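Recording Table-Clearing Examples for a Two-Arm Robot
Posted 2020-02-06 in Tutorials, Skirkasow project notes

If you've trained a pick-and-place policy on tidy blocks, you'll love what leftovers do to it. Takeout is soft, shiny, see-through and never the same shape twice, and a learner gets a lot out of seeing it early. I'll go through how we record clearing episodes for the Pliltum task set.

Start with the bag. It's the tallest thing on the mat, and it gives the operator a fixed goal to steer toward. Put it at one end, upright enough that a gripper can come in over the handle. Keep the second arm low and parked with its fingers open until you need it.
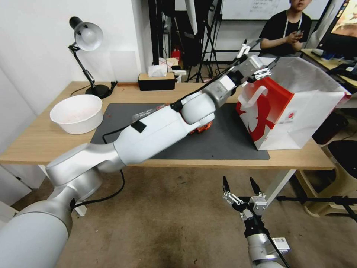 One gripper over the paper bag, the other waiting in front.

Next, lay out the rest. We use a dark gray mat, and I can't recommend one enough — clear plastic on pale wood is miserable to label, and on gray you can find the rim of a container much faster. Mix rigid things (bowls, a plate) with light ones. Shallow dishes are great practice: the operator has to tip them up by the edge before lifting. 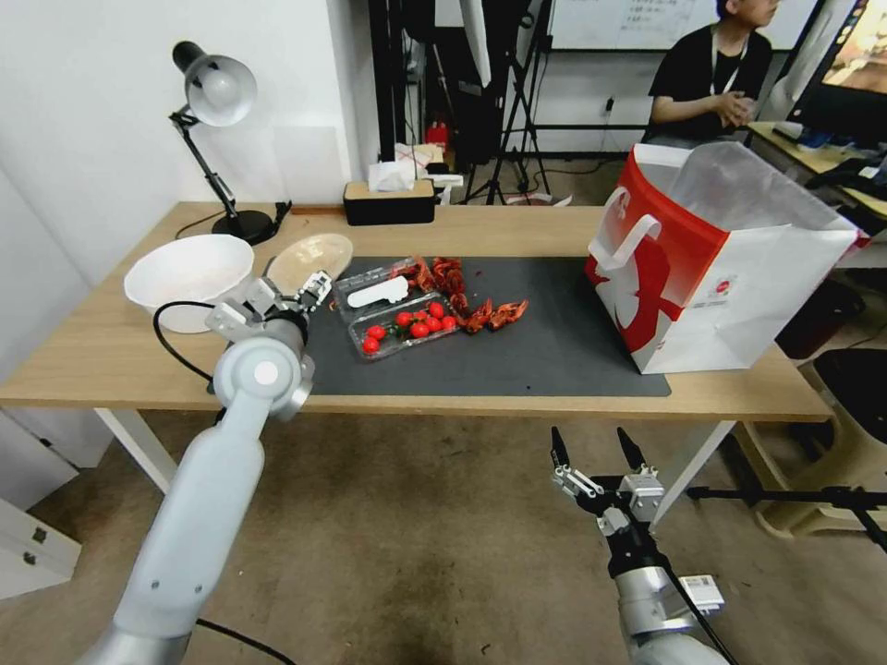 How many episodes do I need before training the first policy?
We got useful behavior from 88, all with the same bag position. Our full set is now 2243, with the bag and bowls moved between batches.

Once the layout is ready, follow the same order each time:

1. Send both arms to the start pose, fingers open, just short of the table edge.
2. Start the recording in Ploltenero and wait for both arm streams to show green.
3. Hold still for a second. That little pause makes trimming so much easier!
4. Clear one item, return to start, and stop.

Leave the awkward stuff in. A spoon lying on top of a clamshell of tomatoes is a lovely case, as the policy has to decide what comes off first.

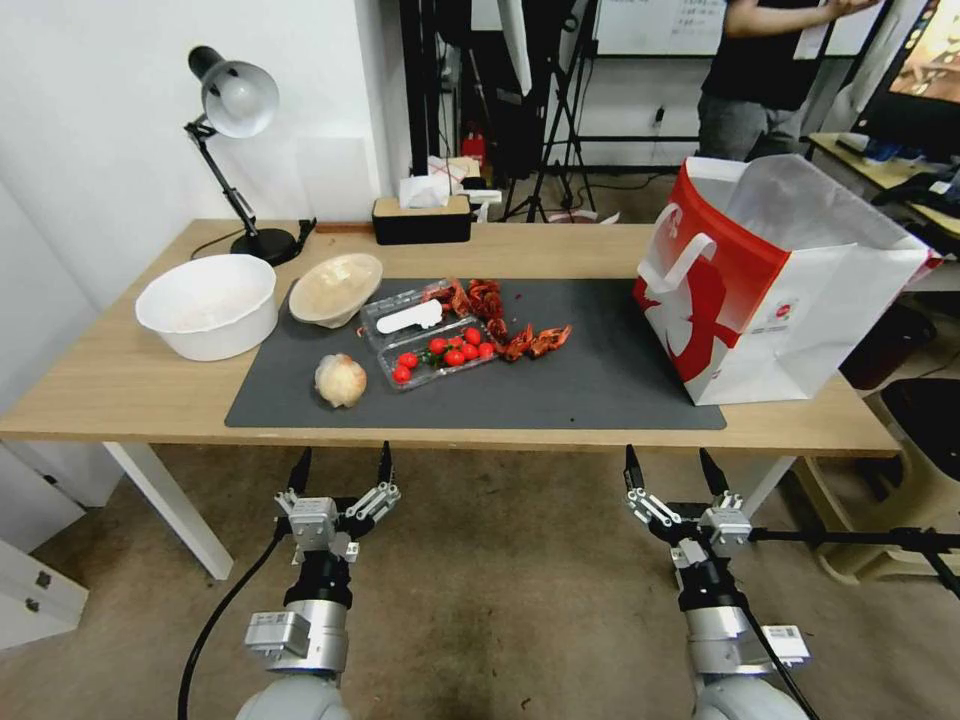
Start pose, with the spoon still on the tomatoes.

Change the clutter every 16 episodes. Add a cup, a crushed can, whatever lunch left you. Go slowly when you close on paper, and if a grasp slips, keep recording and try again. Recoveries are some of the best data you'll collect, and in January we stopped deleting them altogether — our bag grasps got noticeably better after that.

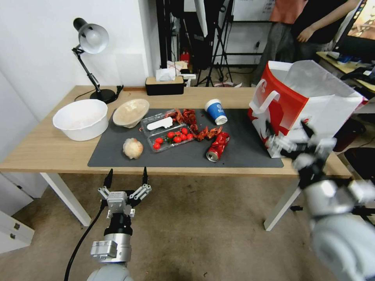
CHECKING YOUR EPISODES

Open the batch in Tam and play it at double speed. Look for dropped frames first, then for gripper values that jump while the arm is still. We threw out 39 episodes from our first batch for that second problem, and a loose connector was to blame.

Tag each episode with the item moved and whether the first grasp held. Fast grasps will blur a little in the head view, and those are fine to keep as long as the joint readings are clean. Export when the tags are done, and save the layout notes in the same folder.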